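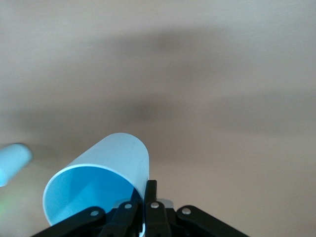

White cup on its side, blue interior.

April 19, 2019

Second read of the Goossens talk for the Floler evening. Still not convinced. Yeison wants it in the first half, before the reading. I think it needs to be cut to half its length or dropped.

The argument is that the late paintings "withdraw" from the viewer. Fine, but every example comes from the catalogue and none from the walls. I asked Yeison whether anyone had stood in front of the big triptych. He has, in November, and says the surface is much rougher than the plates suggest. So the "seamless skin" paragraph on page 3 is describing a printing job. Marked it.

Amedeo Bassi's piece is shorter and better, though he leans on the word "presence" 8 times and I couldn't say what it means in any of them. Sent him a note. He replied that it means something different each time. Hm.

Paleo have quoted 1,490 for the projector, screen and two microphones. Seems steep for one evening. Yeison says Iltora would lend us a projector if we put their name on the handout, but the last one they lent had a green cast and we were showing grey paintings. Ask to see it running first.

Running order as of now: Bassi, break, Goossens (if trimmed), poems. I'd put the poems earlier. People leave after a break whatever you promise them.

Handout: the draft calls it "a major reassessment". Whose? Crossed out. Just titles and names.

To do
- plates for the triptych, better scans or none
- Yeison to ring Paleo about the microphones alone
- get Amedeo's final text, check the two quotations against the book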